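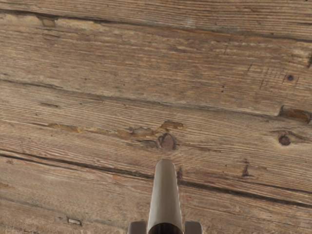
Regional Affairs / Horn of Africa and Red Sea

Subject: Re: [hornwatch] Port talks, again
List archive, August 2020

Hiwot Gebru wrote:

> I read the joint statement twice and I still can't tell who gave what
> to whom. Both foreign ministries say they're pleased, which worries me.
> Does anyone on the list think the Ethiopian side came away with more
> than it had in June? My impression is that the Djibouti people went
> home happier than they let on. Also, has anyone seen the annex on
> transit fees? The link in the statement goes to a page about fisheries.

Hiwot, I can help with the annex, sort of. The fisheries page has been up there since the first round and I've stopped taking it personally. If you write to the press office they will send you the right file, and then a few hours later they'll send you a second file with the same name and a different table on the last page. I have both. I'd go with the second one, mostly on the theory that somebody must have had a reason to wake up and change it.

On your main question, I'd say Addis came away with about what it had in June, plus better manners. The text talks about "assured access" where the earlier draft had "continued access," and I know at least one person who thinks that word is worth a whole journal article. I don't. Assured by whom? There's no guarantor, no timetable and no penalty if a ship sits at anchor for a week while two customs offices argue over a stamp. A landlocked country with more than a hundred million people is still sending most of its trade through one neighbor, and a nicer adjective doesn't change the map.

Where I part ways with you is on Djibouti being happy. Relieved, maybe. They've spent two years watching Ethiopia make up with Eritrea and go shopping for berths up and down the coast, and every time a minister is photographed in Assab or Berbera somebody in Djibouti has to pretend not to mind. Getting Addis back to the table at all was the point of the exercise. The fees were what they talked about once everyone had sat down.

It's also worth remembering who wasn't in the room. The Gulf states have money in nearly every harbor we discuss on this list, and they can't agree among themselves what day it is. Egypt is watching everything Addis signs because of the dam. If you're a small country that rents land to several foreign militaries at once, you get good at seating charts. I think Djibouti's real skill is being useful to people who don't like each other, and I'd expect them to protect that well before they protect a line on a tariff sheet.

As for the annex itself, it runs to 2,802 words and 218 of those are definitions. "Transit cargo" is defined twice, and the two don't match. The first one covers fuel. The second leaves fuel out and then mentions it in a footnote, as if it had wandered in from another meeting. I would love to know whether that was sloppiness or the only way to get both delegations to sign – my money is on the second, because diplomats are rarely that sloppy about fuel.

Somebody asked last week about the Zitow paper on corridor politics. I finally got through it. The historical chapters are good, particularly the parts on what happened to Assab after 1998. The forecasting chapter has us all living under a regional customs union by now, so make of that what you will. The Leclerc reply is shorter and crankier, and I enjoyed it more. Leclerc's argument is that landlocked states always announce they are diversifying their routes and almost never do it, since the roads and the warehouses are already where they are. I'd like to see somebody answer that with trucking data and leave the communiqués out of it.

Two things I'd watch from here. One is whether the technical group meets on schedule, given that half of them can't fly anywhere at the moment and the last video session reportedly lost a whole delegation for most of the morning. The other is the rail tariff. It gets a single sentence in the statement, and it's the one sentence with no adjectives in it at all.

I'll send both versions of the annex off-list to anyone who wants them. Please say which one you're quoting when you post. We had enough of that in June.

--
To leave this list, send a blank message with "unsubscribe" in the subject line.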